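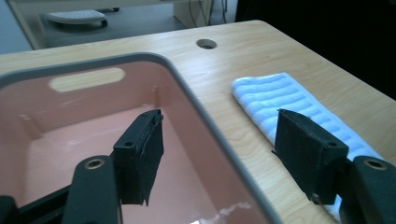 Sioned Trevor wrote in to ask whether you can hand wash a wool sweater without a utility sink, because her bathroom sink is the size of a soup bowl and she has already felted one cardigan in the washing machine. Yes, you can! A plastic basin on a table and a towel laid flat next to it will do the whole job, and once you've tried it I think you'll stop dreading the hand-wash pile. I wash nearly everything knitted this way now, from September right through to spring.

What you need

A plastic basin with room for the sweater to spread out a bit. Mine came from Fleltisari, the housewares place near the bus station, and I love it more than a person should love a basin. A handle slot molded into the side is a big help, for reasons you'll discover the first time you carry one full of water down a hallway.
Two clean towels, one for pressing and one for drying. White or well-washed ones are best (a new dark towel can leave its color on a pale sweater, ask me how I know).
Wool wash, or a very mild liquid soap. I use Clurix at the moment, the unscented kind.
A table or counter at a height where you don't have to stoop.

Before you start

Lay the sweater flat and measure it across the chest and from shoulder to hem. Write the numbers down somewhere. You'll want them later, and you will not remember them, however sure you feel. Then turn the sweater inside out, close any buttons and look it over for stains. A dab of wool wash on a spot, left for 10 minutes, takes care of most of them.

Fold one towel and set it down right beside the basin before any water goes in. Wet wool is heavy and it stretches under its own weight, so you want the shortest possible trip from water to towel.

Washing

1. Fill the basin a little more than halfway with lukewarm water, and stop well below any handle slot. If the water feels like nothing much on the inside of your wrist, it's right. (If you like a thermometer, 70 degrees Fahrenheit is a comfortable place to be.)

2. Add the wool wash and swish it through with your hand. A teaspoon is plenty for one sweater. Check the bottle, though, as some are much stronger than others.

3. Lower the sweater in and press it down gently until it stops floating. Big thick cables hold a surprising amount of air and will keep bobbing up at you!

4. Leave it alone for 15 minutes. No rubbing, no scrubbing, no twisting. Go make some tea. Rubbing is what turned Sioned's cardigan into a pot holder.

5. Gather the sweater up with both hands underneath it, hold it against the side of the basin and pour the water off. The first time you do this with something you thought was clean, look at that water. It's wonderful and horrible.

6. If your wool wash is a no-rinse one, you're done with the water. Otherwise refill with water at the same temperature, press, and pour off again. Two rinses usually does it.

Pressing

Squeeze out what you can against the bottom of the basin, then lift the sweater in a bundle onto the towel. Unfold the towel, spread the sweater over it, and roll the two up together like a jelly roll. Now lean on it. Really lean! I kneel on mine on the bathroom floor. Unroll, and if the towel is soaked through, move to a dry part and go again.

Drying

Spread the second towel somewhere flat and out of the sun. Lay the sweater on it, right side out, and get out those measurements. Pat it and nudge it until it matches, and pay attention to the ribbing at the cuffs, which likes to flare. Flip it over the next morning. A light sweater is dry in a day at my place and a heavy one takes two, sometimes three if it's raining.

A few extras

Qiuyue Wei asked about washing several things together. I do two if they're close in color and both small, like a hat and mittens. Sweaters get their own water.

For superwash wool, check the label first, since many can go in the machine on gentle. I still do my handknits in the basin because I enjoy it.

Rinse the basin when you finish and stand it on its side to drain. Soap film left on the floor of it gets slippery.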